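Jatitz Releases Garska 5, a Bin-Picking Planner That Keeps Track of the Cables Too
New version plans around the hoses and wiring on the outside of the arm, and copes better with shiny and see-through parts 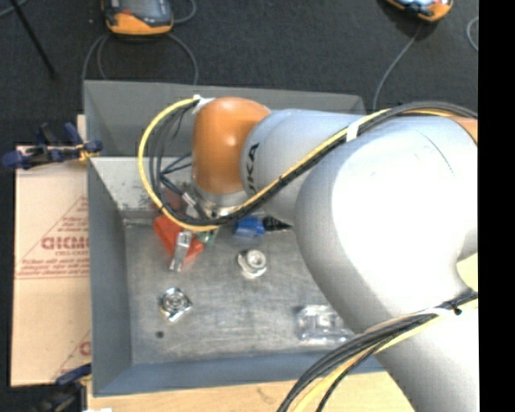

What's new in Garska 5

BARREDO – Jatitz, the maker of motion planning and perception software for industrial robot arms, is very pleased to announce that Garska 5 is now available to all customers. It has been a long road to this release, and we owe a good part of it to the many shops, labs and integrators who wrote to us over the past year with their logs, their wish lists and, now and then, their complaints. We read every one of them, and we hope you'll find your own somewhere in the list of changes.

Garska is a planner for picking mixed parts out of a bin. It takes in a depth image, works out which items can be reached, chooses a grasp and then plans a path for the arm down into the bin and back out again. Earlier versions did this well as long as the arm in the computer looked like the arm on the floor. Anyone who has spent time around a working cell knows how seldom that is the case! Real arms carry cables strapped along the outside, and those cables swing wide near the wrist in loops that can hang right over the bin. A planner that knows only the bare arm will happily send a loop like that into a steel wall.

Garska 5 brings in what we call the cable envelope. During setup, the operator moves the arm through a short set of poses while the depth camera watches, and the software builds a soft, bendable model of everything tied to the outside of the arm. From then on, the planner treats that model as part of the robot. It also notices when a planned wrist turn would pull a bundle tight, and looks for another way to come at the same part.

"We used to tell people to tie everything down and leave a big safety margin, and then they would call us to say that they couldn't reach the corners anymore," said Genalyn Galang, who leads the planning team at Jatitz. "They were right to call. The margin was eating up a good part of the bin. I'm so glad we can finally give that space back to them."

Help with difficult parts

The second big change is in perception. Polished metal and clear plastic have always been hard on depth cameras, and a scuffed metal bin floor full of reflections makes matters worse. Garska 5 pairs the depth image with an ordinary color image and fills in the missing patches with its best guess at the surface, along with a score for how far that guess should be trusted. Low-scoring items are left for later, after the easier pieces are out of the way and the camera has had another look.

The new perception module, named Flasis, was tuned on a test set of 3,175 bin images put together in our own lab. The set covers 511 different parts, with plenty of fittings, housings, brackets and clear cases among them. Flasis comes with Garska 5 at no added charge and can be switched off by anyone who would like to keep using their own detector.

"My favorite part is how it behaves when it isn't sure," said Dindo Belmonte, who looks after customer cells at Jatitz and has set up more of them than he cares to remember. "The old version would sit there and throw an error, and somebody had to walk over. Now it moves on to something else and comes back. When you're on the other side of the building with a cup of coffee in your hand, you come to appreciate that."

Smaller changes

Bin walls can now be entered as sloped panels, with a separate clearance for each wall.
Clamps and other fixtures on the rim can be added to the map from a single scan.
The path viewer shows the cable envelope in its own color, with a slider for stepping through the motion.
Log files are kept for the last 100 picks by default – this can be raised in the settings.

Availability

Garska 5 can be downloaded now from the customer page. Customers with a current support plan receive it free of charge, and saved cells from Garska 4 will open without changes, though the cable setup will need to be run once for each arm before the new planner can be turned on. Training sessions will be held at our Barredo office throughout June, and we'd be delighted to see you there – please write to the support desk to save a seat, and let us know which arm and camera you use so that we can have the right files ready for you.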